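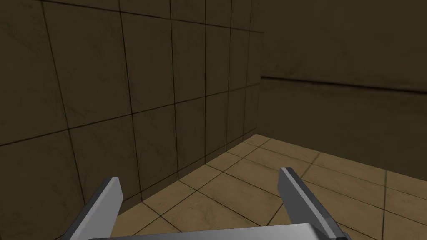

3. Data Collection

3.1 Simulated environment

All demonstrations were recorded in simulation. The room is one of the tiled interiors supplied with the Rurska scene package, loaded without changes to the wall or floor materials. The robot has two arms, each ending in a gripper. Camera views were rendered at every control step and stored with the joint positions and the gripper commands.

The wrist view is used on its own in one of the baselines (Section 4.2). With the gripper open and no object between the fingers, this view is mostly floor and wall tile, and it gives the policy little information about where the arm is in the room. Repeated square tiles make two different wrist poses look alike. We kept these segments in the set, but they are tagged so that they can be dropped at training time.

3.2 Demonstration procedure

Demonstrations were given by teleoperation through the Dinasen interface. Each episode starts from a random base pose facing the furniture. The operator brings one or both arms to the top surface, closes a gripper on the target item, lifts it, and holds it for one second. Episodes that ran past 32 seconds were stopped and marked as failures.

The target was set before each episode. Small items were assigned more often than flat ones, as flat items lying on a surface leave very little side area for a parallel grasp.
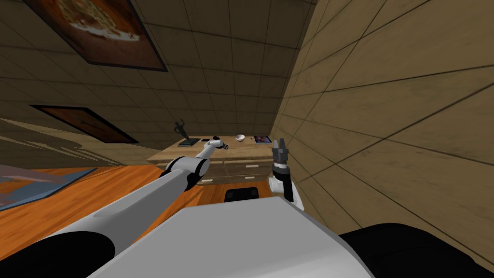 The arm that is not assigned to the target is still recorded. Its motion was left to the operator, who was told only to keep it clear of the furniture. This produced more variation in the idle arm than we expected, and the first policy trained on the data copied it. In the second round the idle arm was given a fixed rest pose, with a small random offset at the start of the episode.

3.3 Filtering

We recorded 300 episodes. Of these, 76 were removed: 11 had missing wrist frames, and the rest were either failed grasps or episodes in which the item fell before the hold was complete. Filtering was done with the Pakzad log checker and then by hand, since the checker does not detect a late drop.

The remaining episodes were converted to the Cokis format at a reduced frame rate. Joint values were normalized per arm. No image augmentation was applied at this stage; color and crop changes are made in the data loader and are covered in Section 4.1.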